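Rullton Children's Library
Science Pages for Young Readers
18 Feb 2018

Why Do We Sleep?

Every person needs sleep. So do dogs, birds, and even fish. When you go to bed, your body grows quiet, but your brain remains busy all night long.

Sleep happens in stages. First comes light sleep, when a small noise can wake you. Next comes deep sleep. Your heart beats more slowly, and your body releases a substance called growth hormone, which helps your bones and muscles grow.
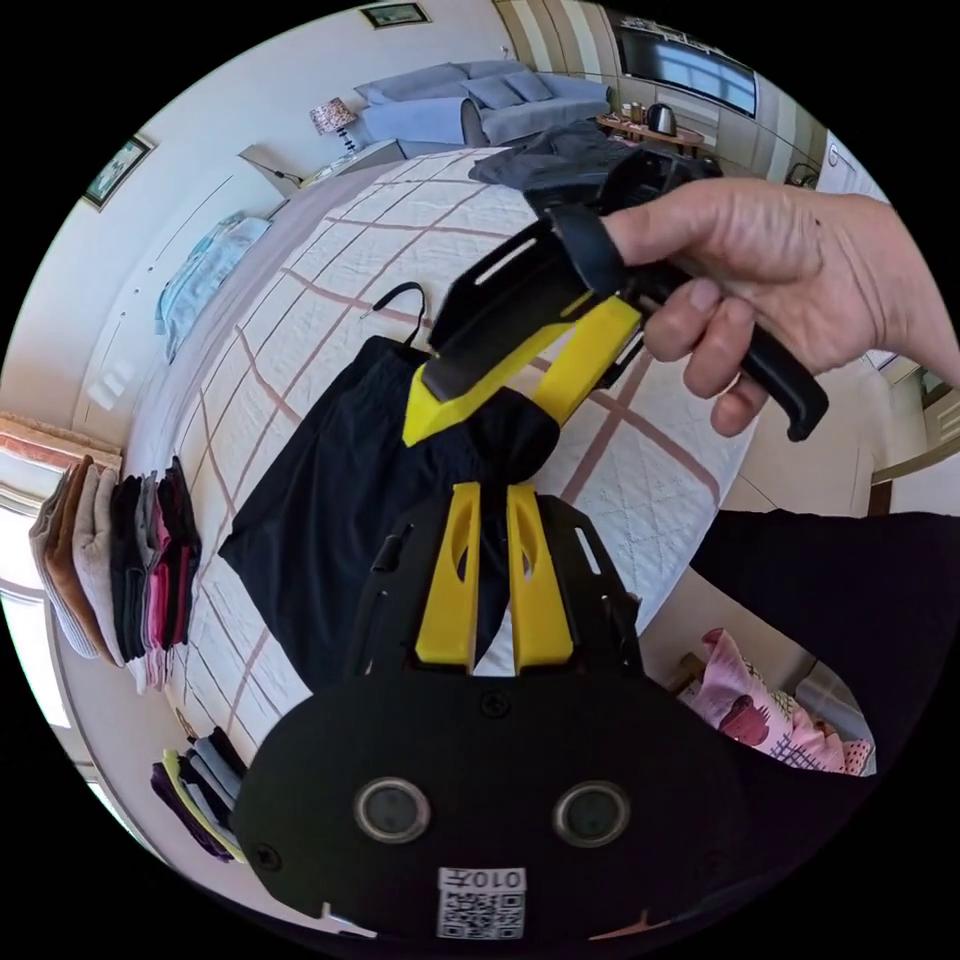
After deep sleep comes a stage known as REM, which stands for "rapid eye movement." During REM, your eyes move quickly under your closed eyelids. Most of the dreams you remember take place in this stage. The brain also sorts through what you learned during the day and stores some of it as memory.

How much sleep is enough? Children from six to twelve years old need nine to twelve hours in every 24. Teenagers need eight to ten.

Young readers are encouraged to turn off screens at least 30 minutes before bedtime and to go to bed at the same time each night. A cool, dark room is best.

Words to Know
Hormone: a chemical that carries messages through the body.
Stage: one part of a longer process.

Text by Maritza Ríos. Reviewed by Teófilo Agudelo.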